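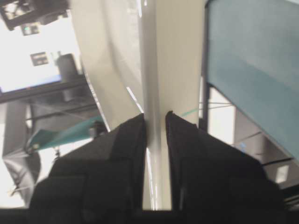

弯弯的白塑料,配右边那块蓝绿色

2020年4月29日,工作间改造继续更新,今天讲白色塑料,还有颜色怎么配。话会很多,先泡杯茶再看哈

先说结论性的废话:我是真的喜欢白色塑料!模压的那种,一整片弯过去,没有接缝,弯的地方一打光就一条细细的亮线。木头党请不要骂我,我家里木头也不少的

这个房间之前跟的朋友应该还记得,一开始地上什么都有,纸箱、线、两把坐上去会叫的椅子。现在好歹能走直线了,进步巨大

房间的大小我量过,长边不到5米,放两张桌子刚好,放三张就得侧着身子过。Bart一直劝我放三张,我坚决不放

Bart就是Bart Jansen,跟我合用这间屋子的荷兰人,做模型的,东西比我多一倍,嗓门比我小一半

好,白色的东西到底怎么选。我的经验是先别看形状,先看白。白跟白差太多了!有发蓝的白,有发灰的白,有奶油白。单独摆都好看,摆一起就吵架

我家这批偏奶油。当初在Ilero的店里看着是纯白,搬回来窗边一放,哦,奶油的。也行,看久了比纯白舒服

Ilero那家店的灯特别冷,建议大家去的时候把东西抱到门口看一眼再付钱。店员习惯了,我每次都抱

蓝绿色是我定的,这个我要骄傲一下。Bart想要灰的,Stavros想要橘的(!!)。最后猜拳,我赢了两轮

Stavros Antoniadis是隔壁修乐器的,按理说他没有投票权,但是他有全楼最好用的电钻

那个蓝绿不是鲜的那种,有点灰,有点绿,早上看偏蓝,傍晚看偏绿。发给我妈看,她说像以前医院的墙。妈……

不过讲真,灰一点的蓝绿跟奶油白放一块儿真的很耐看。太鲜的蓝绿会把奶油白衬得像旧了十年,我在手机上试过好几个色号,越鲜越惨

有人之前问我软木板和布面板怎么选。我两种都用过,软木的钉图钉爽,掉渣;布面的吸一点声音,沾毛。养猫的朋友想清楚

我们这屋不养猫,但是Stavros的毛衣掉毛掉得跟养了猫一样

再说价钱吧,评论区肯定要问。整间屋子的预算是4000,我和Bart一人一半,包括桌椅、板子、收纳、灯。目前还没超,但是灯还没买,所以这句话先别当真

单件最贵的是一把Restley的椅子,265,二手,卖家住在一个要换三次车的地方。我背着它坐的公交。一路上好几个人看我,有个小朋友问他爸爸为什么那个人背着椅子,他爸爸说因为她累了要坐

笑死,那天确实很累

背回来发现椅脚少一个垫子,走一步咔一下。后来在Postma五金店买到能配的,老板从抽屉最里面翻出来的,四个一袋,现在我还剩三个备用,有需要的可以来拿

重点来了,白塑料怎么洗!这个我问过很多人,每个人说法都不一样,我把自己试过的写一下,没试过的不写

浮灰:先用干的软刷子扫,不要一上来就拿湿布。湿布一抹,灰变成泥,全跑到弯角里去了,我在弯角里抠了一个下午的牙签

手印和油:温水加一点点洗洁精,拧到不滴水的布,顺着弯的方向擦。擦完再用清水布走一遍,不然干了会有一层雾,侧着看特别明显

鞋印那种黑道道:白色的橡皮就能擦掉一大半!画画用的那种,不要用彩色的,我用过粉色的,结果多了一道粉的

魔术海绵:能用,但是手要轻,而且只在看不见的地方用。这东西是磨的,亮面磨多了就没有那条亮线了。我有一个收纳盒的盖子就是这么哑掉的,现在盖子朝下放

发黄:我没有好办法。网上说的双氧水晒太阳我试过一次,收纳盒晒了两天,黄没怎么退,倒是有一边白一点一边黄一点,像没煎匀的蛋。有成功的人请教教我,要真的成功的

酒精我只敢擦一小块先看看。有的塑料不怕,有的会发白雾。拿不准的就别全抹,Bart就全抹过,那个东西后来去了楼下垃圾房,愿它安息

布面板反而好打理,粘毛滚筒滚一遍,缝里拿吸尘器的小扁嘴吸。有水渍就整块轻轻拍湿,只拍一个点会留圈圈

我上次就留了一个圈,然后在圈上面钉了一张明信片。挺好看的,一张海边的

说到线。唉,线。这个房间的线是我的心病。黑色的线横在浅色的墙前面真的很抢眼,东西摆得再好看,一根黑线斜过去,眼睛就跟着它走了

我现在的办法是能贴着桌腿走的都贴着桌腿走,用布的魔术贴捆,不用塑料扎带。扎带剪一次扔一次,而且剪口会划手,我手背上现在还有一道

白色的线槽我也买了一包,量的时候很自信,贴的时候短了一截。目前那包线槽躺在柜子里,等我气消了再说

收纳盒统一用了Testden的,方的,能摞,盖子是通用的。以前图便宜买了四种不同牌子的,每次找盖子都像相亲,谁跟谁都对不上

标签是手写的,纸胶带加黑笔。Bart买了个标签机,打了一个晚上,给标签机自己也打了一个“标签机”。贴得还特别正

他的盒子按尺寸排,我的盒子按“多久用一次”排。我们为这个吵过,现在一人一面柜子,世界和平

清点了一下Bart那面的小瓶颜料,大约33瓶,里面起码有一半是灰色。他说每一瓶都不一样。我拿起来对着窗看,好吧,是有一点点不一样

窗边光特别强,中午那会儿白的东西放过去,边都看不清了,全融在一块儿。想看颜色准不准,我都是下午晚一点再看,或者拿到屋子中间

所以窗帘还在纠结。要不要纱的?纱的会不会又是另一种白?我现在对白色有点神经质了,昨天在超市对着牛奶盒看了半天

有朋友私信说这种配色会不会太冷。我觉得看木头给多少,我们桌面是浅木色的,再加一盏暖一点的灯,应该刚刚好。冬天冷不冷冬天再说,实在不行铺块地毯

地毯千万不要给Stavros选,他又要橘的

对了他上次来借胶水,在门口站了一会儿,说这个蓝绿色还可以嘛。截图不了他的表情,我在这里写下来当证据

椅子坐感也讲两句吧。一体的塑料壳椅子,夏天贴腿,冬天冰,坐久了屁股硬,这三件事我都承认!垫个薄垫子就好很多,别买太厚的,太厚人会往前滑,我就滑过,杯子也跟着滑了

挑这类椅子的时候摸一下边。边收得圆的,腿搁上去不会有印子。有的边上留着一条模具的线,没打磨干净,穿丝袜的姐妹会恨它一辈子

再就是别拿椅子当梯子,踩壳子中间会弯。我知道你们会踩,我也踩过,后来是Bart扶着我下来的

回一下刚才的评论:板子不是刷的漆,颜色没有色号,我也想要色号!我拿它跟色卡对过,夹在两个中间,说哪个都不对

再回一个:两个人合用一间,钱怎么算。大件一人一半,谁搬走谁把自己那面柜子带走,板子归我,猜拳赢的

还有问洗洁精牌子的,就厨房那瓶,快见底了,加水摇一摇又能用三天的那种

接下来要做的:灯、窗帘、那包短了一截的线槽。拖到九月的话你们可以来骂我,我会装作没看见,但是会看见

有人家里也是奶油白配蓝绿的吗?求看图!尤其想看用了什么颜色的灯罩,我在米色和黑色之间来回了一个礼拜

我去烧水了,评论晚点一条一条回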